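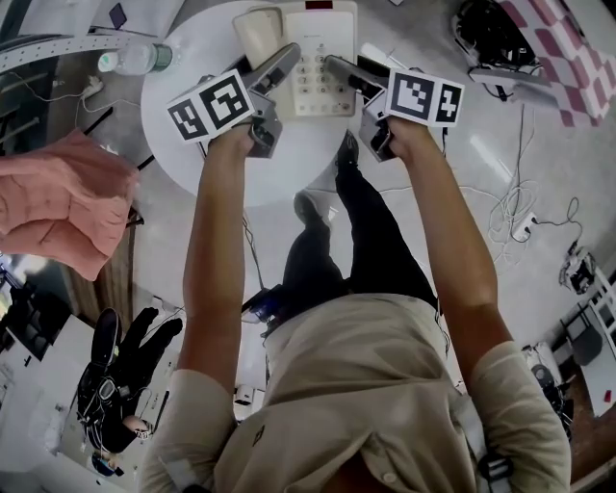

Minutes of the hand-gripper upkeep meeting, May

The cell under discussion is the telephone cell at Skudon, and the question carried over from last time was whether its pair of hand-held grippers can be kept in calibration for longer than a morning. Romain Gaillard took the chair and began by saying he did not believe the figures in the last report. Each gripper carries a white cube on top with black-and-white square markers on its faces, and everything the tracking knows about the hand comes from those cubes. If a cube shifts on its mount, the recorded position of the fingers is wrong, and a reach towards the handset or the keypad is logged somewhere beside it. The meeting agreed on that much and on little else.

Breadcrumb: Workshop > Cells > Telephone cell > Minutes

Print this page | E-mail this page

1. Cube mounts
Sernura have offered a new mount and say it will hold for 300 sessions. The chair asked who had counted them. The supplier's sheet gives no load, no temperature and no word on what happens when a gripper is put down on its side. Agreed to fit the new mount to the left gripper only and leave the right as it is. If both drift at the same rate we will have learnt what the mount is worth.

2. Calibration check
The present check is done at the start of the day, and the log is ticked whether or not anyone has looked at the numbers. Two entries for last month are identical to the last digit. The chair would like to know how. From now on the reading itself is to be written down, with the time. A tick alone will be treated as a missed check.

3. Marker faces
Carré, who print the labels, recommend replacement every 300 hours. It was pointed out that Carré also sell the labels. The faces are to be wiped with a dry cloth before the morning check and changed when the tracking drops a face in good light. The spare set stays in the drawer, flat, and out of its sleeve only when needed.

4. Fingers
Play in the right-hand finger was reported again. It was tightened in the spring and has come back. One view was that the screw is at fault, another that the thread in the body has gone and no screw will cure it. Braveo's advice was to tighten it. Body to be opened and the thread looked at before any more parts are ordered.

5. Position of the telephone
A proposal to fix the telephone to the table was not carried. It would make the results look better without the grippers being any better. The table is to be kept where it is until item 1 has been settled, so that we are changing one thing at a time.

6. Any other business
The request for a service contract was put off. The chair said he would read it again when it stated what was included.

Actions
New mount, left gripper: workshop.
Written readings in the log: all operators, from the next shift.
Thread inspection, right gripper: R. Gaillard.
Reply to Sernura asking for the test conditions: R. Gaillard.

The meeting closed at noon. Next meeting to be called once the thread has been looked at.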